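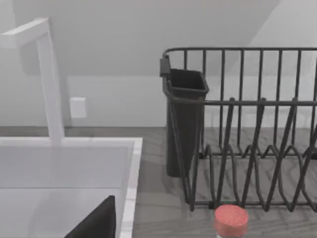 Figure 3. Rendered view of a kitchen sink and tap, with the countertop to the right.

4.2 Do shorter washing-up habits explain the fall in household water use?

The usual account of falling domestic water use gives a good deal of credit to the kitchen. People, we are told, have learnt to turn off the tap while they scrub, and campaigns such as the one run in Clestov have taught them to do it. We went into this part of the study expecting to confirm that account and came away doubting most of it.

The Clestov survey covered 639 households, each of which filled in a diary of kitchen water use in March. Hebden and Correa took the diaries at face value and reported a clear link between having seen the campaign leaflet and running the tap for less time. The link is there in the data. What it means is another matter. A person who has just read a leaflet about wasting water knows what the right answer is, and a diary kept at the end of the day gives plenty of room to supply it. Where diaries could be set beside meter readings, the meters did not follow them. Homes that reported the largest savings at the sink used as much water overall as their neighbours.

Catterall has argued that meters are too blunt for this purpose, as a small change at the sink is easily lost behind baths, toilets and washing machines. We accept the point, but it cuts both ways. If the saving is too small to show up on a bill, it is hard to see how it can also be a main cause of the fall in demand across a whole town.

The Kevudport records are larger and, in our view, more useful. They cover 3544 homes and rest on readings alone, with no diaries and no leaflet. Use fell there too, and at a similar pace. The fall was steepest in streets where old toilets and washing machines had been replaced, and close to nothing in streets where they had not. Rowbotham's reading is that Kevudport residents picked up better habits from the general mood of the time. That may be so, but a general mood ought to reach both sets of streets, and we have seen no reason why it should stop at the ones with old plumbing.

Sink design is sometimes put forward as a middle way, on the grounds that a smaller bowl needs less water to fill. Ông looked at this in 31 flats in Buenaventura and found that people with small bowls filled them more often. The sample is thin and we would not lean on it heavily, though it does at least rest on watching what people did – something the larger studies have mostly avoided.

None of this shows that habits never matter. It shows that the evidence offered so far is weak, and that its weakness has been passed over because the conclusion is a pleasant one. A fair test would need a separate meter on the kitchen supply, fitted well before any campaign begins and left in place after it ends. Only 2 of the studies we reviewed came near this standard, and both stopped measuring within weeks of the last leaflet. Section 4.3 applies the same questions to garden use, where the diaries are poorer still.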